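Visita a la nave de Bodent: bandejas, mesas y puestos de clasificación

Jornada de puertas abiertas, abril. Turno de mañana.

Bodent fabrica y reacondiciona bandejas para cocina colectiva, laboratorio y preparación de pedidos. La nave ocupa 1.496 metros cuadrados en una sola planta, con almacén al fondo, línea de lavado en el lateral norte y una zona de ensayo junto a las oficinas. El recorrido empezó a las 9:30 por el muelle de carga y duró algo más de lo previsto por una parada en la línea de lavado.

Recepción y almacén

Las bandejas retornadas entran en jaulas de altura fija y se separan por formato antes de pasar a lavado. El catálogo activo tiene 397 referencias, contando tapas y separadores. El responsable de almacén reconoció que una parte de ellas se mantiene solo para reposición de clientes antiguos, y que el inventario de esas piezas se revisa a mano dos veces al año.

Las estanterías son de Damgaard, de carga manual. Los pasillos admiten transpaleta, pero no carretilla contrapesada, de modo que los palés completos se quedan en la cabecera y se deshacen allí. Para rotaciones altas es una limitación clara. La etiqueta de cada hueco lleva formato, revisión de molde y fecha de entrada; en varias posiciones faltaba la revisión de molde, dato que luego se pide en la inspección.

Línea de lavado

Capacidad nominal declarada: 900 bandejas por hora en formato mediano. El ciclo consta de prelavado, lavado alcalino, aclarado y soplado. El punto débil es el reborde grueso, que retiene agua en la cara inferior si la pieza entra boca abajo con poca inclinación. Bodent ha modificado las guías de entrada para aumentar el ángulo y asegura que el rechazo por humedad residual ha bajado, aunque no facilitó la serie de datos.

La temperatura del aclarado se registra en continuo y se vuelca en Skilar, el programa de trazabilidad que utiliza la planta. La pantalla de consulta está a pie de línea y permite filtrar por lote. No permite filtrar por molde, petición que hicieron varios asistentes.

Zona de ensayo de formatos

La última sala del recorrido se dedica a comprobar cómo conviven varios formatos sobre una misma superficie de trabajo. La mesa es de tablero blanco y lleva una línea amarilla marcada. Las bandejas, blancas con el borde azul, se colocan en dos filas. El conjunto combina dos bandejas grandes de reborde grueso y redondeado con otras menores, una de ellas estrecha y otra de contorno azul fino. La diferencia de reborde tiene consecuencias en la manipulación: el grueso ofrece mejor agarre lateral y el fino aprovecha mejor la superficie.

El contraste del borde azul con el tablero facilita localizar el perímetro de cada pieza. Con el cuerpo de la bandeja y el tablero del mismo color, el borde es la única referencia rápida. La pared del fondo, con un dibujo de líneas sinuosas en naranja, coral, rosa, lavanda, crema y azul, resulta llamativa en comparación con el resto de la nave, pintada de gris.

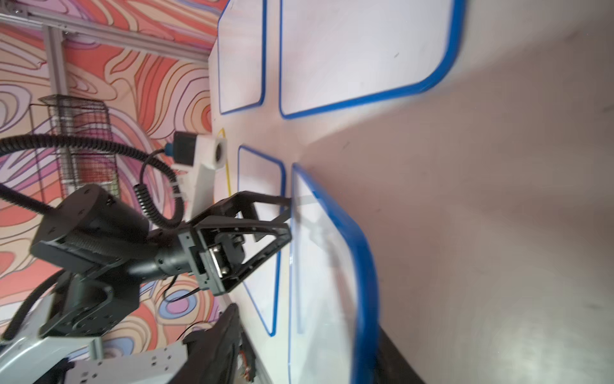

Muestras de Movumden

Junto a la salida había un expositor de Movumden, proveedor de separadores interiores. Las piezas encajan a presión y se retiran sin herramienta. Se probaron dos juegos en el mostrador: el de tres huecos entró bien; el de cinco quedaba alto en una esquina, según el comercial por ser una preserie. No se entregó ficha técnica, solo una hoja con medidas exteriores.

Datos pendientes

Se solicitó a Bodent la tolerancia de planitud de la base en formato grande, la carga máxima apilada y la compatibilidad del reborde grueso con tapas de la generación anterior. La primera la enviarán por correo. Sobre las tapas, la respuesta en planta fue que cierran, con la reserva de que el ensayo de estanqueidad está hecho únicamente con tapa nueva.

Acceso y horarios

La nave tiene aparcamiento propio en la parte trasera. Para entrar en la línea de lavado es obligatorio el calzado de seguridad, que no se presta en recepción. El segundo turno de visita salía a las 12:00 con el mismo recorrido en sentido inverso.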